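The Hand at the End of the Arm

A morning with the gripper cell at Fedident, where the smallest parts get the most attention

By 7 a.m. the arm at Fedident's Petdale shop is already awake, and its left finger is already in trouble. Overnight it started closing a hair late. You'd never catch it by eye! The log catches it, though, and so the first job of the day is a finger swap, coffee in one hand and hex key in the other.

I love this part of robotics. Everybody wants to film the big swooping moves, but spend a morning with the people who keep a cell running and you find out how much of the craft lives in the last few inches. The arm here goes by Zirko, and it practices household pickup: cloths, cups, toys, whatever has been left lying on the floor. Its two fingers take all the abuse. They scrape and they bump, and now and then they meet a table leg at full speed (there's a drawer of casualties, and yes, I asked to see it).

The swap itself is lovely to watch. Power off at the wall, wait for the brakes to clunk, then back out the 2 screws that hold each finger to its carriage. Wipe the rail with a dry cloth. No oil, ever, as oil picks up lint and the lint ends up in the slide. The new finger goes on loose, both fingers are brought together on a flat steel gauge, and only then do the screws get their final turn. Do it in the other order and the tips will sit crooked for weeks.

Then comes the wrist camera. It looks straight out between the fingers, so any change to the hand changes what it sees, and the crew reruns the calibration every single time. Zirko visits 60 poses, pausing at each one like a tourist taking snapshots. If the answer comes back more than 3 pixels off, they loosen the bracket and start again. On my visit it took two tries, and there was real cheering after the second.

The routine is written down in a battered binder everyone calls the Zacharopoulos, after the supplier's name stamped on its spine. Fingers come off every 800 hours, whether they look tired or not. Cables at the elbow get flexed by hand and listened to. Listened to! A dry crackle means the jacket is going stiff, and a new cable goes on order that afternoon.

By late morning the covers are back on and Zirko is reaching for the floor again, both tips meeting square.

The wrist camera's view past the fingers, with a whiteboard with a caster wheel ahead and a red cloth in the basket at lower left.
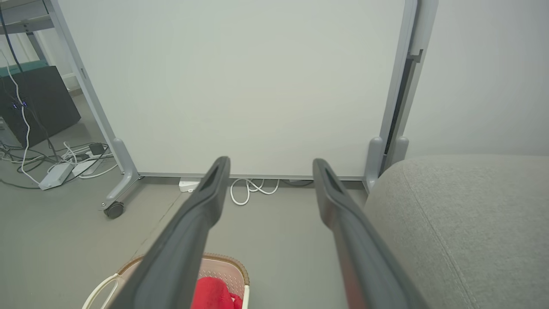
October issue | Page 60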